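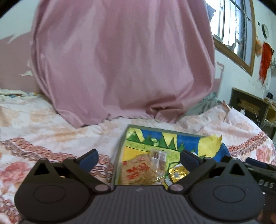 Start with the claim everyone in this room has read: make the bed first and the rest of the day falls into line. I don't buy it, and I've been paid to say it on stage, so take that as you like. Look at the bed on the screen. A floral sheet, big flowers, scrollwork, and on top of it a pink mound you could lose a chair under. Is that tidy? Pause, let them answer. Somebody will say no. Ask them what they'd do with the pink fabric, and where it would go.

Next point, the storage people. Gruvska sells a bin set and says 200 households "took back their bedrooms" with it. Took them back from what? I wrote and asked how long after purchase they checked. No answer so far. Marlene Guerra bought the set and now keeps bins on her bed.

Trays. Every course has a tray in it, Baketti's too. "Give small things a home." Fine, back to the slide: there's a shallow tray on the bed, with a drawing of green pointed shapes and a yellow sky lining the bottom. I like the drawing. I still wouldn't call a tray on a mattress a home for anything.

(Skip if short on time: Rogério's folding argument from December. He thinks satin can be folded flat and stay that way. I've tried with four sheets and a clothespin.)

Then the question for the floor. If a bed holds your stuff all day and you move it at night, who is that hurting? Take three answers, no more. Imani has the second microphone.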